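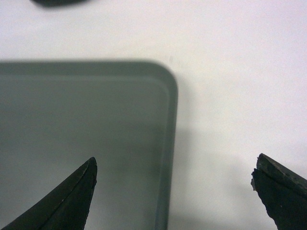 Chapter 7

Trays, Rims, and the Stuff That Rolls Away

I learned most of what I know about trays from a single bag of lentils. It was a Sunday, I was running late, and I tipped the whole bag onto my desk in Fumstead so my class could practice sorting by size. No tray, just the desk! I was still finding lentils in September, a few of them inside the stapler.

So this chapter is about the humblest thing in the workroom, and I'm going to ask you to take it seriously for a few pages. In Chapter 6 we talked about tables: how high, how bright, how to keep them clear. Now we put something on the table. A tray gives the work an edge. When I set out a batch of buttons or screws or seed packets, the first thing I want to know is where the job stops, and a tray tells me that before I've touched a single piece.

Let's start with some words, and then we can stop fussing over them. The floor is the flat part where things sit. The wall goes up from the floor. The rim is the raised part that runs around the top, and on a lot of plastic trays it comes with a second line just inside it, where the rim steps down toward the floor. I call that the inner lip. Other books call it other things (one I own calls it the shoulder, which I rather like), but we'll stick with lip.

Corners matter more than you'd think. A rounded corner wipes clean with one pass of a cloth. A square one holds on to crumbs, and if you sort anything as fine as poppy seed you will end up going after it with a toothpick. I did this for two years before I bought better trays.

Then there's color. My students always want white trays, since white looks clean. Try sorting rice on one! I like a dull gray-green for everyday work. Pale things show up on it, most dark things show up too, and it doesn't glare at you under a desk lamp. On a white tabletop you can also find the tray itself without hunting for it, even with your mind on something else.

Watch your light, though. A lamp on the wrong side throws the wall's shadow across the floor of the tray, and small dark pieces like to hide there. Turn the tray or move the lamp. I move the lamp.

Before You Read On

Find a tray, any tray, and empty it. Run a finger along the rim and then along the inside of the wall. Put down one dry bean and tilt the tray until it rolls. Write down where it stops.

We'll come back to your bean in Section 7.2, where the Kokau stockroom has to sort 358 mixed washers before lunch, and again at the end of the chapter, when the Oria seed library tries the same method on 1,000 seeds and runs out of table.

7.1 Choosing a Size

Start with your own two hands. Lay them flat, side by side, on the floor of the tray. If they don't fit, the tray is too small for sorting, though it may do fine for holding what you've already sorted.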